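洗濯・乾燥 > ドラム式
ドラム式2台を隙間なく並べた場合の換気と、色物2点だけの洗濯について
閲覧数 2379

Lieven Postma
共用の洗濯スペースでドラム式を2台並べて使っています。本体の側面同士は接しています。左側の機械だけ、扉のゴムパッキン下側から臭いが出ます。洗剤は液体のSulttonを規定量、水温は40度、コースは34分の短時間コースが中心です。

確認済みの事項は次のとおりです。

・排水フィルターは毎週清掃している。糸くずは少量。
・洗剤ケースは外して水洗いし、乾かしてから戻している。
・扉は使用後に閉めていた。右側の機械は開けておくことが多い。
・槽洗浄は12月に1回実施したのみ。

もう一点、紺の衣類と黄緑の衣類を同じ回に入れてよいかどうかも知りたいです。2点とも綿で、紺のほうはまだ洗濯回数が少ないものです。分けると1回あたり1点になり、少なすぎる気がします。

同じ部屋に透明の展示ケースがあり、中の棚に小物を並べています。扉を開けたままにすると室内の湿度が上がるのではないかという点も気になっています。壁は白で、黒い大きな文字が入っています。こちらの結露や浮きは今のところ確認していません。 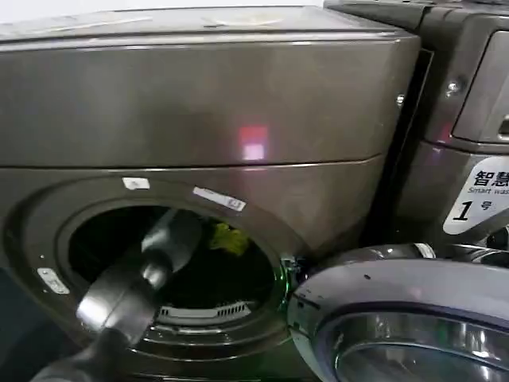
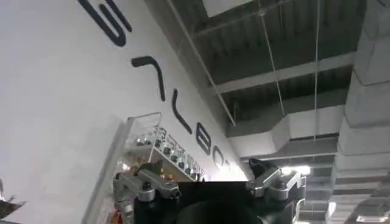
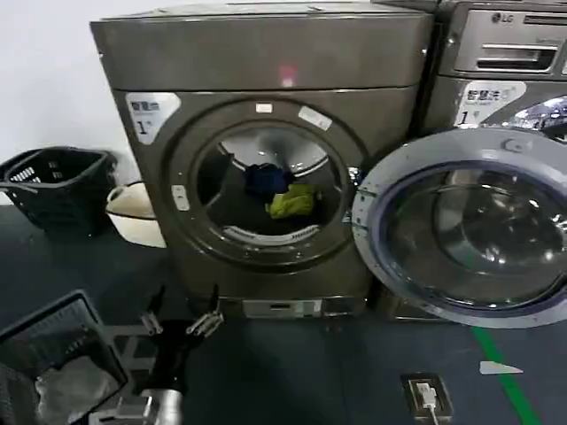 使用条件の補足
乾燥機能は使っていません。洗濯物は別室に干します。換気扇は24時間運転、窓はありません。湿度計は未設置です。
7月24日追記:型番の問い合わせがありましたが、左側の機械の銘板はまだ確認できていません。

bosman_drain
臭いの原因は、扉を閉めていたことと槽洗浄の間隔でほぼ説明がつくと思います。パッキンの下側は水が残る場所です。短時間コースだけで運用すると、皮脂と洗剤分がパッキンの裏に溜まります。

手順としては次の順で行ってください。

1. 電源を切り、パッキンを指で手前に開いて、溝の内側を目視する。
2. 中性洗剤を薄めた布で拭く。下側の穴や切れ込みに糸くずが詰まっていれば綿棒で取る。塩素系を原液で塗るのは避ける。ゴムが硬化することがある。
3. 水拭きのあと、乾いた布で水気を取る。
4. 空の状態で槽洗浄コースを回す。私はCidisの槽洗浄剤を使っているが、取扱説明書に指定品があればそれを優先。
5. 終了後は扉を開けておく。子供やペットが出入りする場所では、全開にせず、説明書にある固定方法に従うこと。

以後は月1回の槽洗浄で様子を見て、まだ臭うようなら排水トラップの封水を調べます。左だけ臭うのであれば、左右の排水が共通かどうかも確認してください。共通配管なら、原因が機械の外にあっても片側にだけ症状が出ることがあります。

並べ置きについて。側面が接していると、脱水時の振動が隣に伝わります。2台とも水平が出ているか、水準器で前後左右を見てください。接触音が出ていなければ急ぐ必要はありませんが、設置説明書に側面の必要寸法が書いてあるはずなので、その値に合わせるのが確実です。扉を開けたときに隣の扉と干渉しないかどうかも、そのときに見ておくとよいでしょう。

展示ケースへの影響は、乾燥運転をしないのであれば小さいと考えます。脱水後の槽に残る水の量は限られており、換気扇が常時動いているなら排出されます。数値で判断したい場合は湿度計をケースの中と外に1個ずつ置き、扉を開けた日と閉めた日の値を比べてください。

munetti22
紺と黄緑は分けています。以上。
うちは一緒に洗って黄色いタオルが灰色っぽくなりました。戻りませんでした。

hikari2205
上の方の補足になります。分ける前に色落ちの試験をしたほうが早いです。紺の衣類の裏側、縫い代など目立たない部分に洗剤液をつけ、5分おいてから白い布で押さえます。布に色が移れば別洗い、移らなければ40度ではなく水温を下げて一緒に洗います。終了後に槽内へ放置しないことのほうが、コースの選択より効きます。濡れたまま重なっている時間が長いと、洗濯中に問題がなくても接触部分だけ染まることがあります。

1点だけで回すのは偏りの面でも不利で、脱水でエラーになりやすいです。紺や黒のものをためておいて同じ回に入れるのが普通だと思います。試験で色が出なかった場合でも、最初の数回は別にしています。

洗剤の量は、短時間コースでは「規定量」が標準コースと違う場合があります。Sulttonのボトルは手元にないのでわかりません。すすぎ後に槽の内側を触ってぬめりが残るなら、まず量を見直してください。

Lieven Postma
ありがとうございます。パッキンの溝を開いたところ、下側に灰色の汚れがありました。手順3まで済ませました。排水は左右共通でした。トラップは槽洗浄のあとに見ます。色落ち試験は紺の裾で行い、白い布に薄く色がついたので別洗いにします。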